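Breakfast show presenter pay - fair or not?
TV & Radio > Presenters and Personalities

mugoftea_83
So Jevora have put out their list of what the on air people get, came out in October and I only just sat down with it. Breakfast sofa is miles ahead of everyone. Evening news well behind. Is it me or is that backwards? Evening lot are doing the proper interviews, breakfast is a cooking slot and a chat about dogs

pellmell
Backwards if you only look at the hour they're on. Breakfast is three and a half hours live, every morning. Evening bulletin is 23 minutes once you take the ads out.

mugoftea_83
OK but prep. Evening presenter is in from lunch. Half of them write their own links.

pellmell
And breakfast are in at 5. You wouldn't do it for the evening wage, I wouldn't either

Saltmarsh
Used to work nights on a regional desk (not Jevora, smaller). Can tell you the early start wrecks people. Presenters I knew lasted 2 years, some less. Skin goes, temper goes, you eat your dinner at four in the afternoon. The money is partly for that and I never grudged it. What I did grudge was the producers doing the same hours on a quarter of it.

knitwitt
^^ this. Nobody prints a list for the producers

tallboy
Sorry but I dont buy the "its a hard job" line. Nurses start at 5. Bakers start earlier. Its fame money, plain and simple, they get it becuase another channel would pay it.

Saltmarsh
Didn't say it was harder than nursing. Said it was hard.

tallboy
fair enough

mugoftea_83
Anyway what bothered me more was the Clunis business. Anyone follow that? The consumer programme - the Clunis Report - presenter had a finance book out, on the shelf behind her in nearly every studio shot. Then a whole item on savings which was more or less chapter one.

pellmell
Saw it. Thought it was a decent item to be fair. Clear, no waffle.

mugoftea_83
Decent item yes. Still an advert.

quarterpast
Every presenter has a book. Part of the deal now. Channel gives you the face, publisher gives you the cheque, that tops up the wage. If you want them not to plug it you'd have to pay them more and then we're back to your first post lol

knitwitt
Did anyone read it? My sister got it me for my birthday. First half is her childhood, second half is "spend less than you earn" in about nine different ways. Gave up.

pellmell
I read it. Chapter on working out what to ask for at a pay review was useful, I did ask and did get something. Rest was padding agreed.

tallboy
Book came out through Baron didnt it? They do all of these. Same cover every time, arms folded, big white teeth, one word title

quarterpast
Baron yes. And the audiobook, which she reads herself, and reads well. She's a good presenter people! Forgotten in all this. Watch the interview with the water company man again, he's sweating by the end

mugoftea_83
That one was good. I'll give you that one.

Saltmarsh
Going back to lists. Important bit people miss - the Jevora list is only what the channel pays direct. Anyone paid through a production company isn't on it. The quiz host isn't on it at all and you can bet he's on more than the sofa. So comparing breakfast with evening off that list is a bit of a mug's game. No offence mug

mugoftea_83
None taken. Didn't know that. So the Clunis Report, is that direct or through a company?

Saltmarsh
Company. Cheung, says so on the end card. They make it and sell it in. Her fee comes from them so she won't be on any list.

knitwitt
So she might be on more than breakfast?? For one programme a week

Saltmarsh
Might be. Might be a lot less. Point is we can't know from the list.

tallboy
well thats useless then. whats the list for

pellmell
Headlines.

quarterpast
Don't think it's useless. Gap between the two on the sofa closed this year, wouldn't have happened without it being printed. He was well ahead of her for ages, same show, same hours, same sofa

knitwitt
True. My mum was going on about that for years

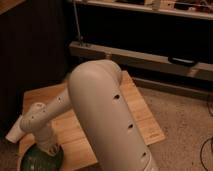 Is the pay on the list before or after tax?
Before tax, and it leaves out expenses, clothes and the car in the morning.

mugoftea_83
Cheers whoever looked that up. Clothes! Hadn't thought of clothes. They don't pay for their own then?

Saltmarsh
Depends on contract. Where I was they got an allowance and had to give anything dear back. News lot mostly wore their own with the same two jackets going round.

tallboy
car in the morning is fair tbh no buses at that time

pellmell
Careful tallboy that's nearly sympathy

tallboy
ha. still say overpaid. just overpaid with a lift in

knitwitt
Slightly off topic but does anyone prefer the stand ins? The summer pair on breakfast were much better I thought. Less shrieking. Didn't talk over the weather

quarterpast
No! They were wooden. He read the autocue like a hostage. Need a bit of shrieking at that hour or I go back to sleep

knitwitt
Each to their own. I had it on mute half the time anyway for the subtitles

mugoftea_83
Will start a seperate thread on stand ins if people want, this one's meant to be pay. Saltmarsh is there anywhere that says which shows are made in house and which are bought in? Or is it just sit through to the end card

Saltmarsh
End card is easiest. Last logo is the channel, one before it is whoever made it. Goes by quick so pause it.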